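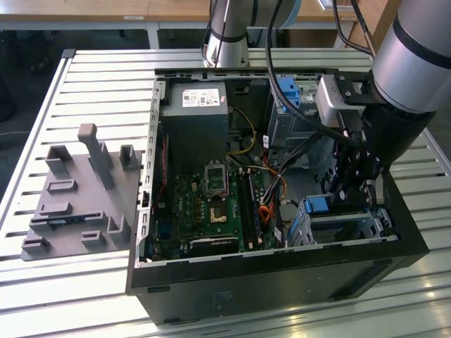

그림 1. 옆판을 떼어 낸 데스크톱 본체의 내부

검색어를 입력하세요 검색

생활 속의 열 이동 4주차 강의 노트
전도, 대류, 복사, 그리고 접촉면

지난주에 푸리에 법칙까지 했으니 이번 주부터는 진짜 재미있는 부분입니다! 열은 온도 차가 있으면 반드시 흐릅니다. 문제는 얼마나 빨리 흐르느냐인데, 이걸 전기 회로처럼 계산할 수 있다는 게 이번 주의 핵심이에요.

1. 열저항
온도 차를 전압, 열류를 전류라고 생각해 봅시다. 그러면 R = L / (kA)가 됩니다. 두꺼울수록(L) 크고, 잘 통하는 재료일수록(k), 넓을수록(A) 작아집니다. 층이 겹치면 직렬이니까 그냥 더하면 돼요. 벽체든 보온병이든 냄비 바닥이든 전부 같은 식입니다. 저는 이 대목을 가르칠 때마다 신이 납니다.

2. 접촉 열저항
매끈해 보이는 금속 두 장을 맞대도 실제로 닿는 곳은 돌기 끝뿐이고, 나머지는 공기층입니다. 공기의 k는 금속에 비하면 형편없이 작지요. 프로세서와 방열판 사이에 열전도 페이스트를 바르는 것도 이 틈을 메우려는 것이고, 얇게 바를수록 유리합니다(L을 떠올려 보세요).

3. 대류
Q = hA(Ts - T∞). h는 물성치가 아닙니다! 유속, 형상, 유체에 따라 달라져요. 시험에서 해마다 틀리는 부분이니 꼭 표시해 두세요. 바람 부는 날 국이 빨리 식는 것, 핀을 달아 A를 키우는 것 모두 이 식으로 설명됩니다.

4. 복사
온도의 네제곱에 비례하며 반드시 절대온도로 계산합니다. 300 K 근처의 실내 물체도 쉬지 않고 적외선을 내보냅니다. 겨울 창가에 앉으면 공기는 따뜻한데 한쪽 어깨만 서늘하지요? 차가운 유리와 내 몸 사이의 복사 때문입니다.

5. 예제
Corkex 단열판(두께 16 mm)을 Zein 보온함 안쪽에 4장 겹쳐 붙였다. 내부 300 K, 외부 280 K, k = 0.04 W/m·K일 때 단위 면적당 열류를 구하라. 접촉 열저항은 무시한다.
풀이: L = 0.064 m, R = 0.064 / 0.04 = 1.6 m²·K/W
q = 20 / 1.6 = 12.5 W/m²
한 장만 썼다면 50 W/m²입니다. 네 배 차이, 멋지지 않나요? 표면 대류까지 넣으면 비율이 어떻게 바뀌는지 꼭 직접 해 보세요.

과제
- 교재 117쪽 연습문제 중 홀수 번호
- 집에 있는 컵 두 종류로 냉각 곡선 그리기. 처음 물 온도는 같게 맞출 것
- Wikov 온도 기록계가 필요하면 실험실에서 대여 가능

다음 주: 집중용량법과 비오 수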